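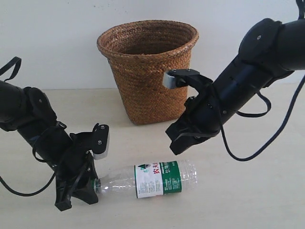
Fig. 2. Water bottle on its side, basket upright behind it.

Section 2: Bottles and the Grunora basket

1. Stand the basket on the table. It has one correct way up, and the opening is a strong hint.
2. Check that the cap is tight. Chisholm tables forgive most things, but the varnish has a long memory.
3. Lay the bottle down, then lower it into the basket base first.

Note: Leave the label on. The shelf list sorts drinks by label, and a bare bottle gets filed under "Other" with 73 of its friends.

CAUTION: Do not carry the basket by its rim when full. See Adjoa Wumbei's remarks in the December supplement, which are brief.

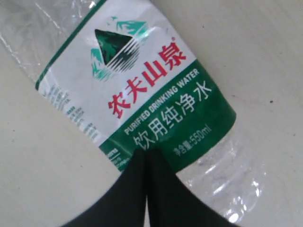
Can I put a half-finished bottle in the basket?
Only if it stands upright with the cap screwed down. Otherwise finish it first.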